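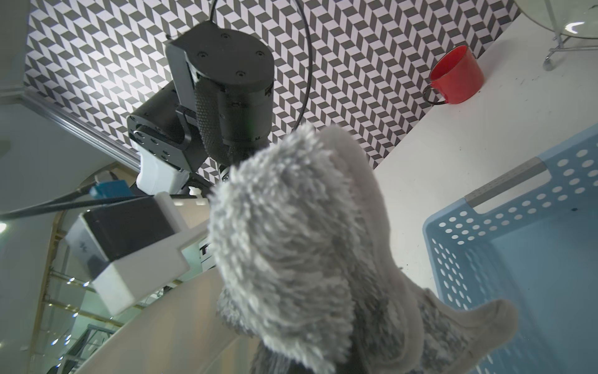

pellworm replied:
Cold wash, 800 spin at most, and keep it out of the tumble dryer. Long-pile fleece mats at the tips once it has been through a hot drum, and no amount of brushing brings it back to how it was in the shop.

Re: Shaggy grey slipper socks, washing and drying

draycott_b wrote:
I have washed mine at 30 with the towels for two winters and they are fine. The mottled grey ones hide a lot, admittedly. I think the cold wash advice is over-cautious for polyester. It is a plastic fibre. It does not shrink at 30.

pellworm replied:
Shrinking isn't the problem. Pile distortion is. Polyester softens gradually with heat and the fine tips take a set when they are pressed against each other. 30 is within the label on most of them, so I won't argue over the wash. The dryer is where the damage is done. The towels are a separate mistake, as cotton lint goes straight into the pile.

Balakrishnan Rajan wrote:
What does the label say on the original poster's pair? Mine are Cerneck, same general sort, shaggy with a rolled cuff, and the label gives 30, gentle, no tumble, no iron. My wife's are Prundudard and the label says hand wash only, though the fabric feels the same to me. I suspect the hand wash instruction is there for the sole.

hobbins wrote:
Original poster here. Label was cut out before I thought to read it, so no help there. Grey, fleecy, pale cuff. One went under the radiator for most of January and has gone flat on the side that was against the floor. The other has kept its shape. I want them to match again if possible. Also asking whether to store them rolled in pairs or flat, as the drawer is only 5 inches deep.

quillfeather wrote:
Steam. Hold it over the kettle at arm's length, shake, brush against the lie with a soft nail brush, shake again. Repeat until bored.

pellworm replied:
Would not put polyester pile near a kettle. Same reason as the dryer. Damp it with a plant sprayer, cool water, then use a wire slicker brush of the type sold for cats, very light pressure, working from the toe up to the cuff. Let it dry hanging. If it still lies flat after two goes, the fibre has set and that is that.

quillfeather wrote:
Steam at arm's length is nowhere near the temperature of a dryer drum. I have done this on a bath mat, two cushions and a hat.

pellworm replied:
Steam leaving a spout is close to 100. A domestic dryer runs well below that. At arm's length it has cooled by an amount neither of us has measured.

draycott_b wrote:
Agree with the cat brush. Do not agree with hanging by the cuff. The weight of water in the toe pulls the rib out and then they fall down. Peg at the toe, or dry flat on a rack and turn once.

hobbins wrote:
Pegged at the toe, the cuff unrolls. Does it go back?

draycott_b wrote:
Re-roll it by hand while slightly damp. It holds.

Balakrishnan Rajan wrote:
I weighed one of mine out of curiosity, after the spin and again the following evening. The difference was small enough that I doubt the cuff notices. Straight out of a hand wash would be different, because you can't wring them properly without twisting the pile. So hang after a machine spin, lay flat after a hand wash.

tamsel wrote:
On storage: not rolled. Rolling puts a crease across the foot and the pile parts along it. Stand them in a box, toes down, cuffs up, one row. I use a Barrientos drawer box, the narrow one, and it takes 6 pairs of the thick sort without squashing. You would need to check it against 5 inches, it may be too tall.

hobbins wrote:
It is too tall. I looked at the Claltance one as well, part 558, which is lower but has a lid I don't need.

tamsel wrote:
Leave the lid off then. Or lay them flat, heel to toe, and don't put jeans on top.

quillfeather wrote:
A shoebox cut down with scissors costs nothing.

hobbins wrote:
21/02/2024 update. Did the flat one with the sprayer and a slicker brush last night. Toe end has lifted well. The side is better but there is still a patch near the heel where the fibres clump. Will try once more before I consider the kettle. Shoebox cut down and in the drawer.

pellworm replied:
Trim the clumps with nail scissors, tips only. Then brush.

draycott_b wrote:
I would leave the scissors alone until after the next wash. Some of that clumping is probably detergent. Half the dose and an extra rinse.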